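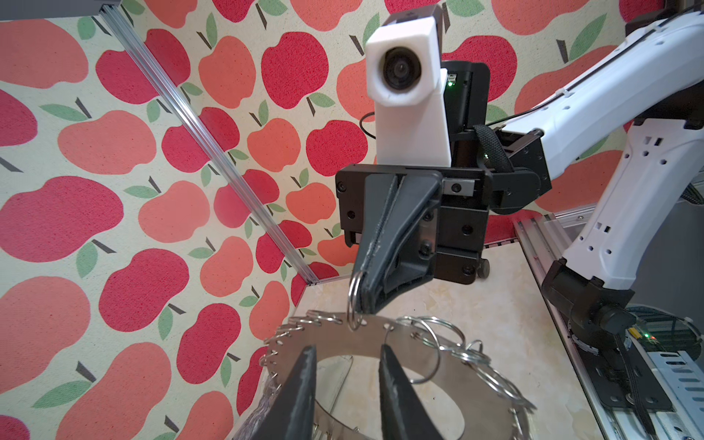 Kingi two-arm recording bench: split key ring held at the rim of a ringed steel band, view from the wrist of the other arm.

Kingi two-arm recording bench
Supplied by Skistum, Starnham
Page last revised August 11, 2022

We sell a bench for recording examples of two-handed work, to be fed to a learning system later. We have read plenty of pages that promise a robot which picks up your trade by watching. This page doesn't, and if that is what you need we would ask you to wait a few years before ringing us.

What you get
Two arms with two-finger grippers, a small camera on each wrist, the control boards, an aluminium rail enclosure with fabric walls, and the recording software. Wall fabric comes plain or patterned. Customers keep asking whether the pattern helps. We have seen claims both ways and believe neither of them yet.

What it is for
Small, fiddly, shiny things. Split key rings are our usual trial piece: they hang, they overlap, and polished steel throws the surroundings back at the camera. Plenty of systems that look clever with coloured blocks do badly on a ring. Ask any supplier, us included, to show you the raw recordings and leave the edited film for later.

How many examples?
The question we like least. Our standard starter job is 100 recordings of one task, and we chose that figure because it fits a working week for one operator. It is no guarantee of anything. On the Plidton job we took 369 and threw out 9 of them for bad timing between the two arms. Whether the remainder were enough depends on who you ask at Plidton.

Known faults
Finger grip surfaces wear. Check them before each session and replace in pairs.
Cables at the wrist loop can snag if the strap is left slack.
Wrist views are close and narrow. One gripper often hides what the other is doing, and more recordings will not cure that.
The software marks a recording as "good" if the file is complete. It has no idea whether the job was done. Somebody still has to look.

Training
Glenys Grimshaw runs the operator course at Starnham, 7 hours over one day. She will tell you that a bored operator makes poor examples, and on that point we have no doubts at all. Next new course dates are in January.

Ordering
We don't sell the bench without a trial. Send us a handful of your own parts and a plain account of the task, including how often your people get it wrong by hand. We return the recordings unedited, failures left in. If you then decide a jig would be cheaper, you may well be right, and the trial fee stays the same.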